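Search this board Search Advanced search

Residential Services Board: Linen and Laundry

Subject: Proposed change to the blanket replacement schedule

K_Oltmanns wrote:
Members are asked to comment on the draft schedule for the Steinbach and Otska residences. Under the draft, blankets would be replaced every four years regardless of condition. The present stock is 1474 blankets, of which 109 were withdrawn last year for thinning or torn binding. Comments will be accepted until the end of March.

pgounder wrote:
I do not support a fixed term. Withdrawals at Otska were confined to the two floors that use the older dryers. A blanket from any other floor would be discarded with years of service left in it. I would ask that the dryers be examined before the schedule is adopted.

R.Pollock wrote:
With respect to the previous post, inspection by condition has been the written policy for some time and is not carried out evenly. Steinbach inspects at each change of resident. Otska inspects when a complaint is received. A fixed term is at least the same for both houses.

pgounder wrote:
The remedy for uneven inspection is a common checklist. I am willing to draft one.

Z_Oravec wrote:
Could the office confirm the sum set aside? The draft says 4000 in one place and 2380 in another.

K_Oltmanns wrote:
The correct figure is 2380. The larger figure included pillows, which have been moved to a separate request. The draft will be corrected.

R.Pollock wrote:
Thank you. That sum will not cover a fixed term for both residences, so I would accept Ms. Gounder's checklist for one year, with a review afterward.

Z_Oravec wrote:
I would ask that the checklist include color. Residents are issued white blankets at present, and white shows every mark, which leads to extra washing and early wear. A soft peach-orange, of the kind under the folded gray garment in my attachment, would be a reasonable choice for the next order. Mr. Pollock has favored navy in the past, but navy shows lint, and I would oppose it.
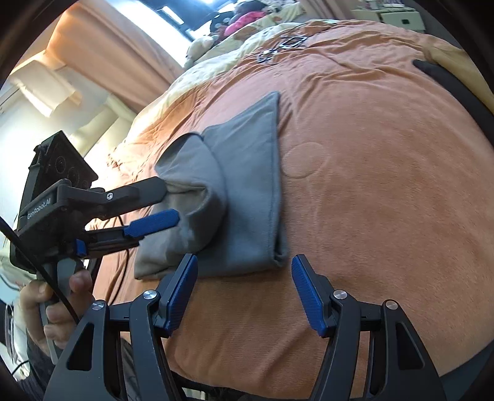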